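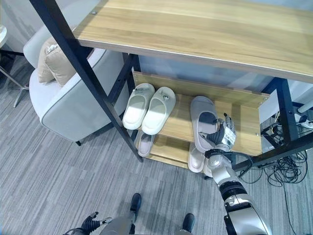

The Little Lantern

The man from Wurance had said the magazine was free for the first month, and Hanane Slaoui had asked him what it was after the first month, and he had said it was very popular.

She had signed anyway. It was December, it was raining into the church porch, and Judite Bragança was standing behind her saying that her two had adored it. Judite's two adored everything. They had adored the recorder.

So The Little Lantern came through the door at Daleston in a clear wrapper, with a sheet of stickers and a letter addressed to The Parents of Idris. Idris was seven. He peeled off the stickers, put a camel on the fridge and went away.

Hanane read it herself, standing at the counter with her coat on. There was a maze in which you helped a shepherd find a sheep. The sheep was in the top right corner, in plain view, and any shepherd with eyes could have walked round the outside. There was a recipe for biscuits that needed an adult on every line. There was a story called "Pip Tells the Truth".

Pip was a hedgehog. Pip had broken a jug and let a mole take the blame, and felt a cold pebble in his tummy, and owned up, and then everyone had cake. The mole had cake too. The mole didn't seem to mind at all.

"What would you do," she asked Idris at bedtime, "if you were the mole?"

He thought about it. "Is he in trouble still?"

"No. They all have cake."

"But before the cake."

"Before the cake he's in trouble."

"For how long?"

She turned back the page. It didn't say. There was a picture of the jug, and then a picture of the cake.

"I'd want to know how long," said Idris.

The second issue had Pip sharing his umbrella. The third had Pip being kind to a newt. In between came a letter saying that the free month had ended and that a year would be taken at 59 pounds, unless she had ticked a box on the back of the first letter, which had gone out with the recycling under the camel's leftover edges.

She rang. A woman called Kerstin Blomqvist answered after 15 minutes of harp music and was very sorry.

"Did you read the terms?" asked Kerstin Blomqvist.

"Did you?" said Hanane.

There was a pause in which she could hear somebody else's harp.

"I do the phones," said Kerstin Blomqvist. "But you're not the first this morning."

"Who writes the hedgehog?"

"I'm sorry?"

"The stories. Pip. Who writes them?"

There was some clicking. It was a Mr Vlad. Laurențiu Vlad. Letters could be sent care of the office, and children's letters were sometimes printed. She couldn't promise anything about the 59 pounds, but she'd make a note.

Hanane didn't believe in the note. She didn't much believe in Mr Vlad either, and pictured a cupboard with 900 hedgehog stories in it, all the same length. But Idris wanted to write, and he was so seldom willing to hold a pencil that she cleared the table for him.

Dear Mr Vlad, he wrote. How long was the mole in trouble. From Idris.

Judite said it was sweet. She said they'd send him a bookmark, they'd sent her two a bookmark each.

A bookmark did come, with a lamb on it. Hanane put it in the drawer. Then, a good while after she had stopped looking, there was an envelope with a real stamp stuck on crooked, and a page in blue ink.

Dear Idris, it said. Nine days. I had it in the story and they took it out to make room for the cake. He slept badly, and he didn't want to play with Pip afterwards for quite a time. I think he was right. Yours, L. Vlad.

Idris read it twice, moving his lips. Then he got the magazine out from under his bed, found the page, and wrote 9 DAYS in felt tip between the jug and the cake.

"Can we get the next one?" he said.

"We've paid for it," said Hanane. She was still waiting to hear about the 59 pounds. She folded the envelope flat and kept it, for the address.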